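뷔페 음료대의 번쩍이는 디스펜서를 믿지 않는 이유

호텔 조식이든 회사 행사든, 음료 코너에 가면 으레 그 물건이 있다. 스테인리스 받침 위에 통이 올라앉고 그 아래로 작은 꼭지가 달린 디스펜서 말이다. 오렌지주스 하나, 우유 하나, 조금 신경 쓴 곳이면 시리얼까지. 사람들은 이걸 보면 일단 '제대로 차렸다'고 느끼는 모양이다. 나는 잘 모르겠다.

지난 3월에 Gernesgate에서 열린 식음료 설비 전시를 보고 왔다. Grulton 부스에 디스펜서만 9종이 깔려 있었고, 직원은 위생과 품격이라는 말을 번갈아 썼다. 품격은 그렇다 치자. 위생은 무슨 근거냐고 물었더니 뚜껑이 있어서 공기와 덜 닿는다고 했다. 뚜껑은 우리 집 물병에도 있다.

문제는 늘 꼭지다. 통은 눈에 띄니까 닦는다. 꼭지 안쪽은 보이지 않으니 대개 헹구고 만다. 예전에 구내식당 운영을 5년 거들면서 겪어 보니, 설명서에는 매일 분해해서 씻으라고 적혀 있는데 매일 분해하는 곳은 드물었다. 고무 패킹 하나 잃어버리면 그날 장사가 꼬이니 아예 손을 안 대는 것이다. 그래 놓고 겉면만 마른 천으로 열심히 문지른다. 손님은 그 광을 보고 안심한다.

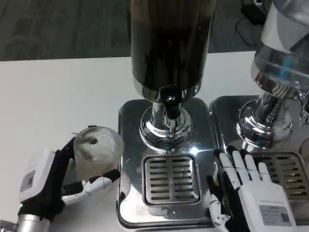

물받이도 한마디 해야겠다. 슬롯이 뚫린 판을 깔아 두면 흘린 음료가 아래로 빠지니 깔끔해 보이기는 한다. 그런데 빠진 음료가 어디로 가겠는가. 판 밑에 고여 있다. 단 음료라면 몇 시간 만에 끈적해지고, 여름에는 초파리가 먼저 안다. 차라리 흘린 자국이 훤히 보이는 평평한 쟁반이 낫다고 나는 생각한다. 보이면 누구든 닦게 되어 있다.

컵 이야기도 빼놓을 수 없다. 꼭지 높이는 정해져 있는데 행사장마다 컵은 제각각이다. 짧은 컵을 쓰면 음료가 떨어지면서 사방으로 튀고, 긴 컵을 쓰면 기울여 넣어야 한다. 기울이다가 컵 입구가 꼭지에 닿는다. 앞사람이 마시던 컵으로 한 잔 더 받으러 왔다면? 그다음 사람은 모르고 마시는 편이 속 편할 것이다. 얇은 플라스틱 컵은 또 조금만 세게 쥐어도 우그러져서, 한 손으로 컵을 잡고 한 손으로 꼭지를 다루는 그 단순한 동작이 은근히 까다로워진다.

반론은 안다. 주전자를 두면 줄이 길어지고, 팩째로 내놓으면 없어 보인다고들 한다. 그런데 정말 줄이 줄었는지 재 본 사람이 있나? 내가 본 어느 행사에서는 디스펜서가 6대였는데 손님은 맨 앞 두 대에만 몰렸다. 나머지 통의 주스는 행사가 끝난 뒤 버려졌다. 팩이었다면 뜯지 않은 것은 남겼을 것이다.

광택 좋은 금속 받침에 대해서도 의심이 많다. 거울처럼 비치는 표면은 새것일 때 근사하다. 하지만 손자국이 이보다 잘 남는 재질도 없다. Assunção 제품을 들인 지인의 카페에서는 아침마다 받침 닦는 시간이 커피 내리는 시간보다 길었다고 한다. 결국 무광으로 바꿨는데, 손님 중에 알아챈 사람은 없었단다.

그렇다고 디스펜서를 다 치우자는 말은 아니다. 내용물이 얼마나 남았는지 보이는 투명한 통이라면 쓸모가 있다. 바닥이 드러나기 전에 채울 수 있으니까. 속이 잘 안 보이는 짙은 통은 무슨 생각으로 만드는지 여전히 이해가 안 간다. 분위기를 낸다는데, 주스에 무슨 분위기가 필요한가.

Keltton 카탈로그를 얻어 와서 넘겨 보니 1117번 모델 설명에 '공간의 중심이 되는 음료대'라고 적혀 있었다. 음료대가 공간의 중심이 되어야 할 까닭을 나는 모르겠다. 살 생각이 있는 분이라면 매장에서 꼭지를 직접 빼 달라고 해 보시라. 직원이 공구부터 찾으러 가면 그 모델은 넘기는 게 좋겠다.

2019년 4월 10일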